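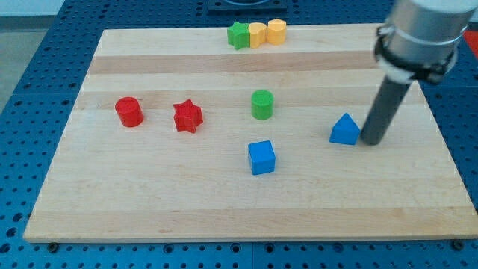

Iltitik Shape Blocks: Review After Four Months
Posted 10/26/22

I bought these in June for a kid who was past stacking rings and bored with plain cubes. They are small plastic blocks in simple shapes: stars, hearts, cylinders and a chunky many-sided one that we call the nut. The colors are red, green, yellow and blue. Each shape comes in more than one color, so you can sort them two different ways, and that was the main reason I picked this set over the Skonix one.

What you get
The blocks come in a cardboard tub with a push-on lid. There is a folded sheet with a few sorting games printed on it, mostly things a parent would come up with anyway. No tray and no sorting lid with holes, which I think is a miss at this price. I use a glued-up wood board from the kitchen as a play surface. It gives the blocks a hard, level place to stand and it is easy to carry to another room.

Shapes
The cylinders are the best of the bunch. They stand up on end without trouble and they are the easiest to grip. My son picked them up on the first day and still goes for them first.

The stars are five-pointed and thick enough to work as building blocks. They lie flat well. Stacking a star on a cylinder works. Stacking a cylinder on a star works better. The points are not sharp but I did step on one in socks and would not care to do it again.

The hearts are harder. Small hands want to grab them by the tip and they slip. By about 4 weeks in he had worked out how to hold them across the wide part.

The many-sided block looks round until you get close. He tried to roll it like a ball for a while. It is useful for talking about the difference between round and almost round, if your child has the patience for that. Mine did not.

Color
The red and green are strong and easy to tell apart. The yellow is where I take points off. In our set the heart is a lighter mustard and the many-sided block leans slightly toward orange. They are both clearly meant to be yellow, and an adult will group them without thinking, but my son put one in its own pile twice and I could see why. I wrote to Iltitik and got a short reply saying that shades can vary between batches. No offer to swap. The Mota blocks we had before these were duller overall but they matched.

How we use them
I don't put the whole tub out. With everything on the floor he just pushes it around. With 8 blocks on the board he will sit and sort, first by color, then by shape, then he lines them up in whatever order he likes. Tight little rows are the favorite right now, pushed together until they touch. When he gets tired of it I change a few pieces over.

Cleaning and wear
Warm water and dish soap, dried on a towel. I have not tried the dishwasher and the sheet does not mention it. The color has held up. There are scuffs on the points of a couple of the stars from being dropped on the kitchen tile, but no cracks.

Storage
The tub is fine for now, though the lid has already started to bend. I moved most of ours to a Corkum zip pouch – the medium one – and that works better for trips.

Good
Easy to grip, apart from the hearts
Cylinders and stars stack well
Sorts by color or by shape
Washes up easily

Not so good
Yellows don't match
No tray
Flimsy lid

Would I buy them again? Yes, on sale. At full price I would want a tray and better matched yellows. If you already have plain cubes and want one more set for sorting, these are a decent choice. If it would be your only set, get something bigger and add these later.

Rating: 4 out of 5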